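The Drawer Test

2 Nov 2019

Ask the people at Jolto when a machine will put away your dishes and you get a date. Ask Kallenska, who spent 2 years fixing conveyor lines before she began building grippers, and you get a shrug.

"Which dishes?" she says. "Whose kitchen?"

We talked in October, in her kitchen, and she kept coming back to small stuff. Forks. Lids. Chopsticks, which she calls the worst thing you can hand a robot after a wet sock. A caddy with a few pairs standing in it looks like nothing to a person. 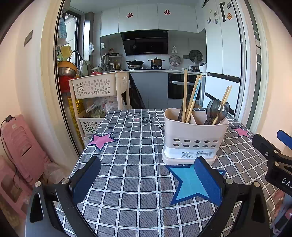
Orestis Karras
Contributing writer, home and work

I came in doubtful and she didn't do much to change that. The sales talk this fall has been all about chores, and Jolto's brochure for its Trundetow model lists 646 "household actions." I asked her what counts as an action.

"Opening a hand is one, I would think," she said. "Closing it is another. You get to 646 pretty fast that way."

Her own log has 3,318 tries at a single job, taking one utensil out of a holder and laying it down. She won't give me a success rate. She did say that 257 of those tries ended with something on the floor, and that she stopped writing down the ones that ended with the wrong thing in the grip.

"People see one good pick and they fill in the rest," she said. "They figure if it can do a spoon it can do a kitchen. My old boss Jurčo used to do that with conveyor belts – he'd see one box go through and go home."

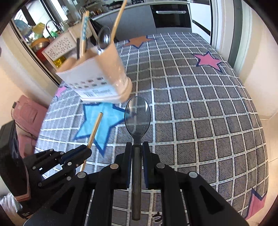 My trouble with the chore pitch is that a chore is never one object. Setting a table means a dozen things of different shapes, picked up in some sensible order, while a kid leans on the cloth. A clear plastic spoon and a thin wooden chopstick, each held in its own set of black jaws, make the point well enough: one has a bowl at the end, the other is a stick, and the spoon lets the checks of the cloth show right through it. I asked Kallenska whether see-through plastic bothers the cameras. "It bothers me," she said. "I lose those in the sink."

So would she buy a Trundetow? She laughed for a while.

"For a warehouse, with the same box all day, maybe. For my mother's house, no. She moves everything."

I pressed her for a year anyway. She got up to put the kettle on and told me to ask Jolto.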